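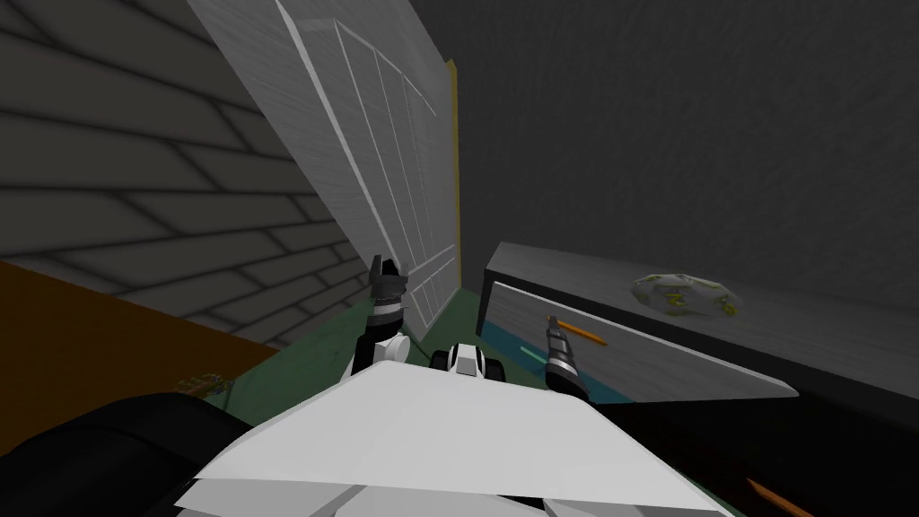

Tikton is a practice share-dealing game you play in your web browser, and I've been hooked on it for two months now. You sign up, you get £4000 of pretend money, and you buy and sell real companies at real prices (well, nearly real, I'll come to that). I'd never bought a share in my life before this and I still keep my accounts on paper, so all my trades have gone down in a notebook with one of those thin orange-yellow pencils, same sort as in the picture, and by now there's not much left of it. My brother-in-law thinks I should use a spreadsheet. My brother-in-law has lost half his pretend money on a mining company, so we don't listen to him.

Signing up took a couple of minutes. It wants an email address, a nickname and a password, and it doesn't ask for a bank card anywhere, which I was glad about. Then you land on your home page with the £4000 sitting there looking at you. I spent the first evening buying a bit of everything I'd heard of. Supermarkets, a bank, the people who make my washing powder. There's a dealing fee of £2 every time you buy or sell, and I didn't notice it until I'd made so many tiny trades that a fair slice of my money had gone on fees before anything had even moved! Lesson learnt. I do think it's good that they put the fee in, mind you. The other game I tried, Flernell, doesn't charge anything at all and you get into terrible habits.

The buying page is the best bit. You type in a name, up comes a graph, and there's a box underneath where you can put either how many shares you want or how much you want to spend. I always go for the second. It does the sum for you and shows the fee on a separate line. You can also set a price and have it buy for you if the share drops that far, but the button for this is tucked under a menu called "More", along with the help page and the sign-out link, so it took me three weeks to find.

Now the prices. On the free version they're fifteen minutes behind. For somebody like me who looks at it over breakfast and again after tea, that makes no odds at all. If you want to dart in and out all day you'll find it maddening, and you can pay for quicker prices, although I haven't.

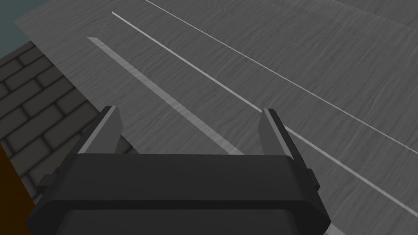
One reader who had been playing since the spring emailed to say I was being too soft about the delay, and that in the leagues it does matter, as a few people watch the live prices on another site and then buy on Tikton before it catches up. I hadn't thought of that. I went and had a look at the table in my own league and there are certainly a couple of players at the top with very, very lucky timing. So if you're competitive, bear it in mind -- or set up a private league with people you trust.

I should explain the leagues. You can play on your own for ever if you like, but there's an open league that starts afresh every so often and anybody can join. Everybody begins level with the same money and you get a position, updated overnight. I finished my first one in 1336th place, and I was so pleased I told the whole office. (I'd been a good deal lower in the second week, when the washing powder people had bad news.) There's a smaller one called the Hustden League for people who've never invested before, and I'd start there. It's friendlier, the chat page is full of questions just as daft as mine, and the most you can put into any one company is £1000, so you can't stake the lot on a single daft idea. I moaned about that limit at first. Then I looked back through my notebook at what I would have bought without it, and I've gone rather quiet on the subject.

What about dividends? They do get paid, and they turn up in your cash with a little green note saying which company sent them. Lovely moment, the first one. It was 84p. What Tikton doesn't do is tell you in advance when they're due, so you either look it up elsewhere or wait and be surprised. Flernell has a calendar for it, and I wish Tikton would pinch the idea.

I have some grumbles. The graphs are tiny on a phone and you can't turn them sideways. The history page lists every trade you've ever made in one enormous list with no search box. And the help pages are written for people who already know the words -- I had to look up "spread" and "yield" somewhere else, then come back and read the same paragraph again.

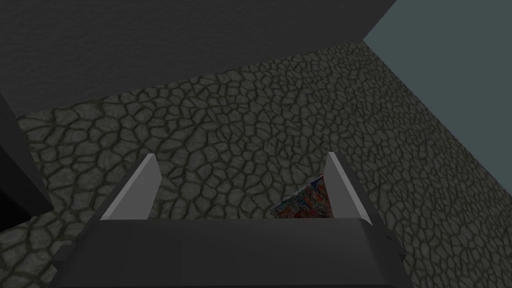
Somebody in the comments reckons the whole thing teaches you nothing, as you'd never be so brave with your own savings. I've chewed that over quite a bit. There's truth in it, I was far too cheerful about buying things in the first week, and I don't suppose I'd have sat so calmly through a bad patch if it had been the holiday fund. But I didn't know what a dealing fee was in the spring and now I do. I know that I check prices too often and that I sell too early. I found those things out for nothing, and I'd rather have learnt them here.

As for the paid version, it costs £3 a month for the quicker prices, bigger graphs and a second portfolio. I did the free week's trial. The second portfolio was fun, I used it to buy everything I'd been too nervous to buy in the first one, and it did better, annoyingly. I let it lapse all the same. If you're teaching a youngster, or running a private league at work, you might get your money's worth out of it.

I'd give Tikton four out of five for a complete beginner and perhaps three for anybody with a bit of experience. It loses its mark for the help pages and that silly "More" menu. I'm in the next Hustden League, starting in July, so if you see a player with rather too much in supermarkets, say hello.

Posted June 28, 2018 by the Rowbotham Reviewer
Last updated: two days after posting, to correct the price of the paid version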